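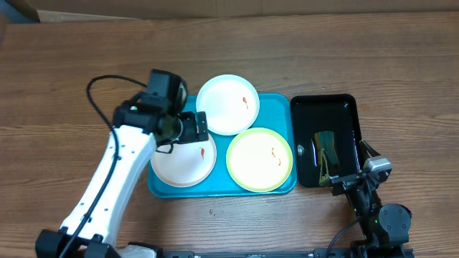 Noemi Calloway wrote in to ask why we bother with ketchup at all, when plain water drops would be so much easier to clean up afterward. It's a fair question, and the answer is that people wipe differently when there's something red to chase.

# Rirnetti Plates: notes on the wiping set

By Diarmuid Mac Suibhne
June
2 comments | 302 shares

Welcome, and thank you for taking an interest in dirty dishes! Rirnetti Plates is a small collection of table-clearing and plate-wiping sessions, 90 in all, put together over one long and rather sticky spring at the Bronley kitchen. Every session is about the same humble chore – a plate with a streak of sauce on it, and something to wipe it with.

## What's on the table

Plates in white and in pale green, a teal serving tray, a black tray, and a dab or a squiggle of orange-red sauce. We never measured the sauce. Some streaks are thin and some curl around like a hook, and I'm fond of the curly ones.

## How it's sorted

There are 2 folders. `wipe` holds the sessions where the plates stay put, and `clear` holds the ones where they get stacked when they're done. Plates are allowed to hang over the rim of the tray in both, so please don't write to say they're crooked.

## Known gaps

No bowls yet, and no dried-on sauce. Phelan has promised us some gravy sessions – I'm still hoping. If you find a label in the wrong folder, drop a note in the Nerkar tracker and I'll fix it when I'm next at my desk.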